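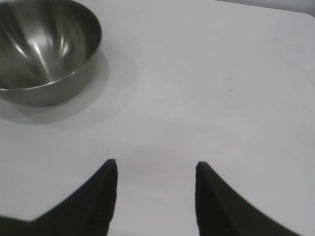

Hilar, Issue 19, page 121

The Bowl

The leaflet from Zostach said the bowl would bring calm to any table. I have owned a lot of bowls and not one of them has done a thing for my nerves, but my sister had paid for it, so I put it on the white table and sat down to wait.

It was steel. It was empty. It threw a soft grey shadow, as my old one had, and I'd had that one from the market at Junano for next to nothing.

"Give it until Wednesday," my sister said on the phone.

"What happens on Wednesday?"

"You'll feel it."

She had felt it herself, apparently, somewhere between the washing-up and the news. The leaflet claimed 1,000 happy homes. I wondered who had gone round asking, and whether they had wiped their feet.

I tried it with flour. I tried it with eggs, and got eggs in a bowl. On Wednesday I washed it, dried it, put it back in its corner and looked down into it for longer than I would admit to her. A white streak ran down the inside. Further down the steel went dark.

The phone rang twice and I let it ring. The soup I'd meant to start was still a bag of leeks by the door.

When I next looked at the clock it was gone 2. I had a stiff neck and cold feet, and I was not calm, whatever she tells people. I was only sitting down.

I rang her back and said it was a perfectly ordinary bowl.

"So you're keeping it," she said.

I said I'd see.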